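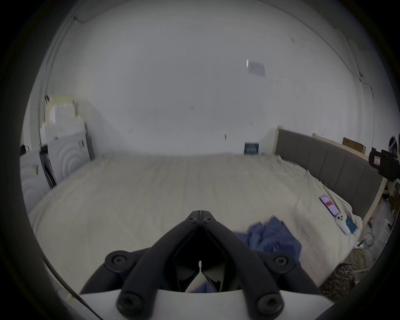 **lorna_p**
Bought 100% cotton sheets in August, 300 thread count, and they already pill where my feet go. Return them or keep washing?

**mvrettos**
Keep washing. Mine quit pilling after a couple of months. Cold water, no softener.

**Flendale808**
Disagree. Pilling that early means short fibers, and washing won't fix it. I'd return them.

**mvrettos**
I had 2 sets do it and both are fine now.

**janelleb**
Are you drying on high? I ruined a cream set that way. Low heat, and keep towels out of the load.

**lorna_p**
High, yes, with towels. I'll try low for a while. The store gives me until the end of the month.

**Flendale808**
Keep the receipt.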